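Search this blog
Type and hit enter

A night out at the Didenko

January 23, 2026

I hadn't been to a live show since March, so when Carol Mapplebeck said she had a spare ticket for the variety night at the Didenko I said yes before asking what was on. The Didenko is the old dance hall behind the bus station. It holds 300 people when the balcony is open, and the balcony was open.

The bill was two halves with a long break in the middle. First up was Cikia, a duo who do close harmony songs with an accordion. I had seen their name on posters and expected something louder. They sang six songs, most of them slow, and the crowd took a while to settle down for it. By the fourth one the bar had gone quiet. My favorite was a song about a ferry pilot that had no chorus at all, just verse after verse, with the accordion dropping out for the last one.

After them came a juggler whose name I didn't catch and a comic who did ten minutes on moving back in with his parents. The juggler was good. The comic had one strong story about a garage door and a lot of filler on either side of it.

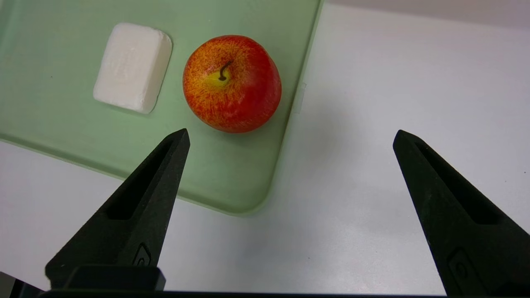 The break ran to forty minutes, which was too long. There is one bar upstairs and one down, and the downstairs one only had a single person serving. Carol gave up and went to read the framed playbills in the hallway. One of them is a reprint of a notice from 1742 for a rope dancer and a "musical entertainment" at an inn across the river. The prices were listed by where you sat, same as now.

The second half belonged to Maëlys Texier, and she is the reason I'm writing this up. She does a one-woman cabaret set called Womia, part songs and part talking, with a pianist she argues with between numbers. I'm not usually one for audience participation, but she handled it well. She picked on people who looked like they'd enjoy it and left the rest of us alone.

Her voice is lower than I expected and she doesn't push it. The best part was a long number in which she plays both halves of a couple splitting up their record collection – it got big laughs and then it didn't, and she let the quiet sit for a while before the piano came back in.
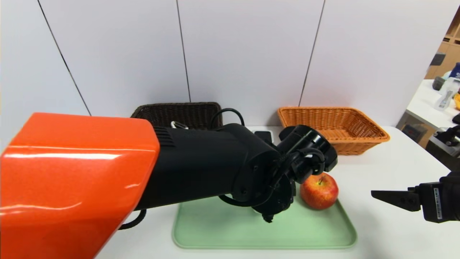
Black hand on an orange and black arm, red apple on the pale green tray.

Sound was fine where we were, in row H on the left. A man behind us said the talking parts were hard to hear under the balcony, so book nearer the front if you can. The seats are the old folding ones and you'll want a sweater, as they prop the side doors open during the break.

We walked back by way of Getine and got soup and bread before the kitchen closed. Carol liked the juggler best and thought the cabaret went on one song too long. I'd have taken another two.

The next variety night hasn't been announced yet. Tickets for this one were sold at the door and from the box office window, cash or card, and the balcony was cheaper.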